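# Chapter 4: Concentration, Carrier and Wear

## 4.1 Introduction

The previous chapter dealt with raw materials and the manner in which they are grouped into families. This chapter considers what happens once those materials have been blended and must be made ready for sale. A finished perfume is a solution. It consists of a fragrant concentrate, a carrier in which the concentrate is dissolved, and in most cases a small quantity of water. The proportions between these parts decide how the product is named, how it behaves on skin, and to a large extent what it costs to produce.

Students often arrive at this stage of the course with the belief that a stronger perfume is a longer-lasting one. The belief is partly sound. Raising the share of concentrate does, in many formulas, lengthen the period during which the wearer can smell the product. Yet a light citrus composition remains a light citrus composition at any strength, and will fade long before a resinous one made up at half the dose. The nature of the materials must therefore be considered together with the quantity.

By the end of the chapter the student should be able to:

- define the terms concentrate, carrier, dilution and wear;
- explain why the same concentrate may smell different in alcohol and in oil;
- plan a simple maturing trial and keep a proper record of it;
- carry out a skin test and a paper test, and state the limits of each.

## 4.2 The vocabulary of strength

The terms printed on perfume bottles are of French origin and came into general use by custom. *Parfum* or *extrait* denotes the strongest form ordinarily sold; *eau de parfum*, *eau de toilette* and *eau de cologne* follow in descending order. The ranges given for each term vary from one house to another, and they overlap. A product sold as an eau de parfum by one maker may contain less concentrate than another maker's eau de toilette.

For this reason the present book gives strength as a percentage by weight wherever a formula is discussed. Weight is preferred to volume throughout. Aromatic materials differ in density, and a formula measured in drops or millilitres can't be repeated with confidence by a second person working at a second bench.

It should be noted that a change of strength is seldom a matter of dilution alone. When a house issues the same perfume in two strengths, the formula is commonly adjusted between them. The lighter version may be given more of the fresh opening materials, and the heavier version more of the woods, balsams and musks. Comparing the two side by side is a useful exercise in its own right and is set as practical work at the end of this chapter.

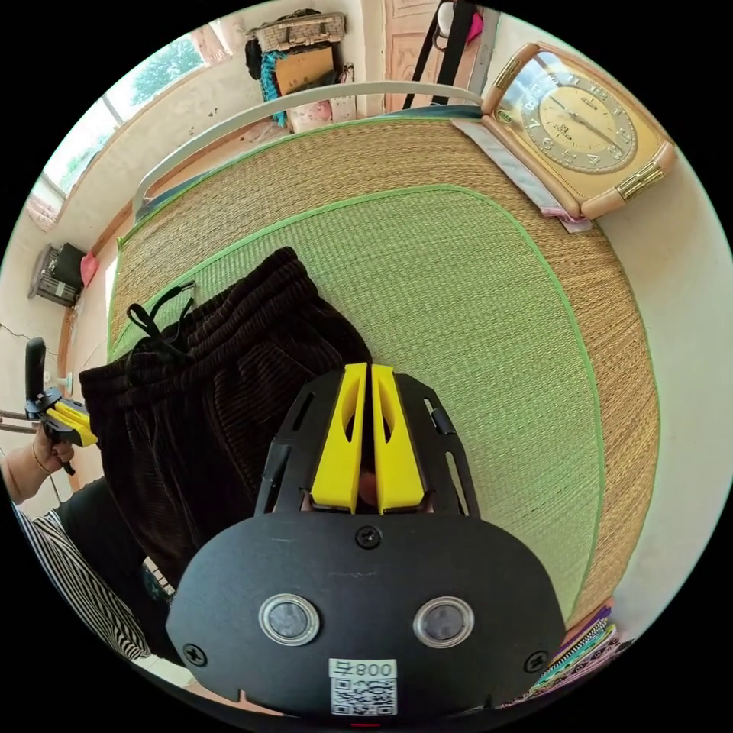
Why is alcohol preferred to oil as the carrier for most perfumes?

Alcohol dissolves a wide range of aromatic materials, evaporates quickly from the skin and lifts the lighter notes into the air as it does so. Oil stays on the skin, holds the fragrance close to the wearer and softens the opening.

Neither carrier is suited to every purpose. Oil-based perfumes have a long history and remain in wide use, particularly where a quiet and close effect is wanted. Certain materials that dissolve readily in alcohol will separate or cloud in oil, and a formula moved from one carrier to the other should be treated as a new formula and tested accordingly.

## 4.3 Maturing

A freshly mixed concentrate is rarely judged on the day it is made. The materials react slowly with one another and, after dilution, with the alcohol. Harsh edges tend to soften, and the parts of the composition become harder to pick out singly. The trade calls this period maturing, or maceration, though the latter word has a separate meaning in extraction, which was treated in Chapter 3.

The case used throughout this chapter is that of Lillwood, a woody amber composition prepared for teaching purposes by Vasylyna Sydorenko at the Trutport workshop. The concentrate was made up in a single batch, divided, and diluted to several strengths. Samples were kept in closed glass, away from light, and were smelled at set intervals by the same panel. The trial records run to 452 entries, of which a selection is printed in Table 4.1.

Two points of method deserve attention. The panel worked from coded bottles and did not know the age or strength of the sample in hand. Each member also wrote down an opinion before any discussion took place. The Oberholzer score sheet, with its 50 point scale, was used at every sitting. Students may adopt another sheet if they prefer, provided that it is kept the same from the first sitting to the last.

## 4.4 Testing on paper and on skin

Paper strips allow several samples to be compared in a short time and give a clear view of the composition without the influence of the wearer. They should be marked before they are dipped. A strip doesn't warm the perfume as skin does, and the later stages may therefore seem flatter and slower than they will be in use.

Skin testing is carried out on the inner forearm, which should be clean and free of scented soap or cream. No more than two samples should be worn on each arm. Notes are taken on application, after 23 minutes in accordance with the Brenden schedule, and then hourly until the scent can no longer be detected. Any redness or itching must be recorded, and the sample washed off at once.

Section 4.5 applies these methods to the Lillwood samples, beginning with a 200 gram batch at the lowest of the strengths tested.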